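The Long Way Back to Bullow Creek

By the time the sun clears the ridge above Bullow Creek, Amnuay Kamolrat has usually been standing in cold water for an hour and has stopped noticing her feet. She is a fisheries biologist, which to her mother still means somebody who goes fishing for a living, and on good mornings she admits there's something to that.

The creek comes down out of the hills behind the town of Gendley, slips under the county road, and wanders for 19 miles before it meets the river. For most of the last century you could not find a native trout in any of it. There was a mill, and then there was a dam for the mill, and long after the mill was gone the dam stayed put, holding back a pond full of warm brown water and a great many sunfish. Older folks in Gendley learned to swim there and were sorry to see it go, and I can't say I blame them.

The dam came out in pieces, over two summers. What followed was slower and a good deal less exciting to watch. Silt had to wash through. Willows had to be planted along the banks, and then planted again after the deer found them. Kamolrat kept a thermometer tied to an alder root near the old mill site and checked it so often that the root wore smooth where she held on.

"People would ask me when the fish were coming," she says. "I'd tell them the fish need shade, and the shade needs a few years, so go home and have your supper."

The trout, when their time came, arrived by truck. They had been netted from a small headwater stream on the Lostisard side of the divide, where the native strain had hung on above a waterfall that kept everything else out. The crew took 80 adults and drove them over the pass in an insulated tank, stopping at every wide place in the road to check the oxygen. It's a trip of two hours in an ordinary car. With the fish aboard it took seven, and Mohsin Dhanial, who drove, says he has never been honked at so much in his life. 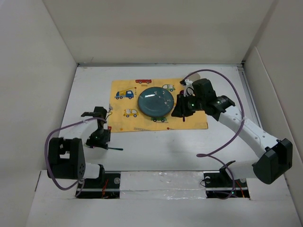

Dhanial grew up on the Awan place, a cattle ranch that takes in both banks of the lower creek, and he was not an easy man to bring around. His family had watered stock there for as long as anyone could remember, and the first plan he saw had a fence running straight through his best crossing. He and Kamolrat argued about that fence most of one winter - at his kitchen table, mainly, over coffee she describes as terrible. They settled on a gravel ford and a pair of stock tanks up the hill, and the fence went in a little farther north.

The cattle seem content. The banks below the ford, which used to be bare mud by August, are thick with sedge now, and a kingfisher has taken up a post on the last stretch of rail.

In December, with ice along the edges, Kamolrat took me up to a riffle above the county road and handed me a pair of waders that had been patched more than once. She pointed to a pale oval of clean gravel, no bigger than a doormat, where a female had swept the stones with her tail and left her eggs. I would have walked right across it. We stood there quite a while, not saying much, until a pickup slowed on the bridge and Dhanial leaned out to ask if we'd found another one.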